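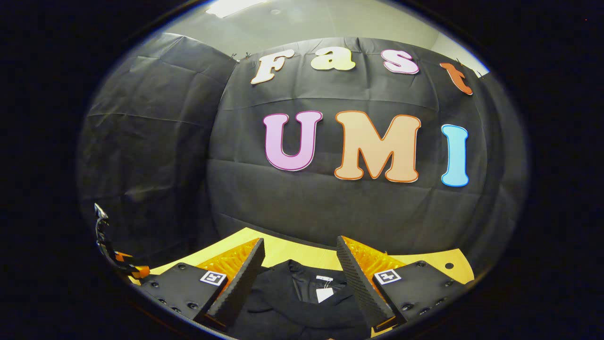 Home Blog Archive About Contact

I have been asking for a machine that folds shirts since I moved into a flat with no airing cupboard. On Thursday Jitendra Dubey sent me his notes from Gredivia, where his team had given one 151 tries at a black shirt. It managed 74. The collar was the usual trouble — it would pick up one layer or both, and seldom the one they wanted.

That is better than last January, when it took up to two minutes to find a sleeve. I still do mine on the bed with the radio on. Towels I would hand over now. Fitted sheets I can't fold either, so I'm in no position to complain.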